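Category: Handheld grippers, Kit on loan

The Bavetti hand-held pair, a few weeks in

We've had the Bavetti set on trial since the start of the month, and I promised Waltraud Gisler I'd put something up before we sent it back — so here is my small gallery, May 2021. 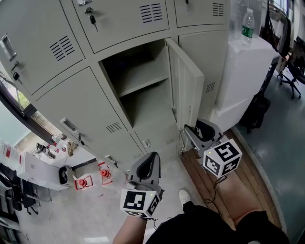 Doors are what I wanted the Bavetti pair for, and the hire price (300 for the fortnight, cable included) seemed kind enough to let me be fussy. Lockers make a lovely test, with those recessed pulls and the keys left in the locks, and one grey-fingered gripper is reaching for the edge of the open door while the other waits, fingers up. I do like having the marker cubes on both!

Comments

Hofstetter: Does the thin cable get in your way at all?

Fakton fan: Very tempted. Do drawers next, please!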